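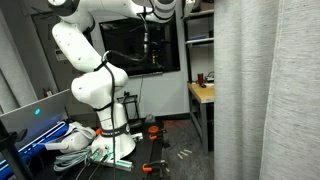 Clamps on a black work table: how do I stop the marks, and what do I do with the cables?

Workshop & Hobby Room > Tables and benches
Viewed 1297 times

benchandbiscuits
I finally have a proper work table in our shared room in the Boychuk building and I love it!! It has a black top, and I use two clamps with orange handles to hold things down, one near the back and one on the front edge. They grip really well, but on my old table at home the same kind of clamp left little round dents, and I'd love to keep this top nice for as long as I can. What do you all put under the jaws?

Second thing, while I have you. My laptop lives at the left end and there are cables running to a little metal box at the front, plus one long gray cable that is far too long for the job. I coil it up every evening and by morning it has somehow crept across the table again (other people use the room, fair enough). I don't want to drill anything. Is there a neat way to do this?

plainoldpine
Congrats on the table! Scrap leather is the best thing I've ever put under a clamp. Cut a square a bit bigger than the jaw and stick it to the jaw with double-sided tape, so you aren't hunting for it on the floor every time. Cork works too but it crumbles. I buy offcuts at Guveck in Rema, where a bag costs next to nothing and has lasted me since March.

The other half of it is how hard you tighten. I used to crank mine until my wrist hurt. Now I turn until it's snug, give the thing a push with my hand, and only add a quarter turn if it moves. Check again after an hour, especially if you're working on anything that shakes the table.

For the long cable, coil it in big loose loops and put a hook-and-loop strap on in two places - one strap always lets the loops slide out. Then hang it under the table from a stick-on hook. Wipe the spot with rubbing alcohol first and leave the hook alone overnight before you put any weight on it. Mine is rated for 80 ounces and holds three coils happily.

tapeandtwine
get a shorter cable

quietcorner_188
Seconding the leather! I'd also lay a strip of thin rubber mat along the front edge, that's where mine took all its knocks.

One thing about the cables: leave some slack where they go into the box. I pulled mine so tight and tidy that I bent a plug the first time I moved the laptop, and I was so proud of that table too. I leave a loop big enough to put my fist through. And put a label on each end! We use the Imetti paper ones in our room, they peel off clean and you can write on them with a regular pen. Black tops show every speck of dust, by the way, so keep a dry cloth in the drawer if you have one.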